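# Side table FAQ – Skurwood
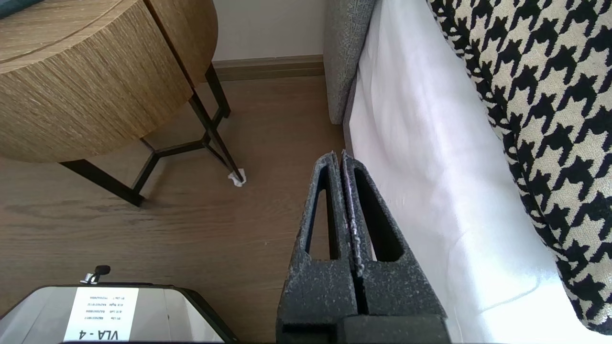
*Drum-top side table, black metal legs, on a wood-look floor.*

**Is the top solid wood?**
I doubt it. The side looks like a wood-grain or woven-style skin, with a seam running down it. Ask before you pay extra for "solid."

**Will the legs scratch my floor?**
Sellers say no. I'd still put felt under every foot. Folded tissue is a poor pad – it flattens and slides.

**Do the splayed legs make it steadier?**
Maybe. They also catch toes.

**Is the 60-pound load limit real?**
It's on the tag. I haven't seen a test, so I keep heavy lamps off mine.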